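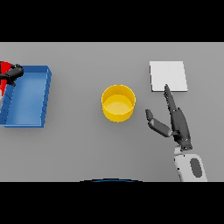

Home Shows Venue Info Load-In Contact

Stage and Sound Safety Checklist, Mamside Hall
Last updated May 10, 2024

For the spring country and folk night. Walked through before sound check. Items are marked OK, FIX or WATCH, with comments where needed.

POWER

1. Stage outlets tested: OK
All stage-left outlets passed. The one behind the piano is stiff but holds a plug.

2. Extension cords free of cuts: FIX
One orange cord has a nick near the plug end. Tagged and taken off the stage. Do not tape it and put it back.

3. Amps on grounded outlets: OK
The Kleinschmidt bass amp has a new cord. The old two-prong adapter is in the trash.

STAGE FLOOR

4. Cables taped at walkways: WATCH
Good across the front. The fiddle monitor cable lifts when people step over it, so check it again at intermission.

5. Riser legs locked: OK
The drum riser rocked a little on the left. Shimmed and rechecked.

6. Front edge marked: OK
White tape replaced for the full 27 feet.

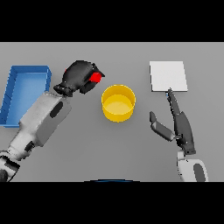 Blue tray at the left end of the gray tabletop.

STANDS AND SPEAKERS

7. Speaker stands pinned: FIX
The right-hand Zurkard stand was missing its pin. Spare fitted, but it is a loose match. Order the correct one before the Kisberg date.

8. Mic stands tight: OK
Two boom arms droop under the heavier mics. Use them for vocals only.

9. Pedal steel clear of the curtain: OK
Moved forward. The player needs room behind the seat.
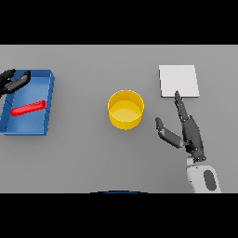 HOUSE AND EXITS

10. Exit doors open fully: OK
Side door sticks in damp weather. Push low on the bar.

11. Aisles clear: WATCH
The merch table was sitting in the left aisle. Moved to the lobby. Bands tend to drag it back in after the first set.

12. Seating within limit: OK
Limit is 200 with the dance floor closed. Row 17 stays out if the sound desk is on the floor.

13. Sound level at the back row: WATCH
Loud during the full-band check. Bring the steel and snare down before doors, and keep earplugs at the ticket window.

Open items: 2, 4, 7, 11, 13. Recheck items 2 and 7 before the next load-in.

Contact the hall office | © Mamside Hall | Back to top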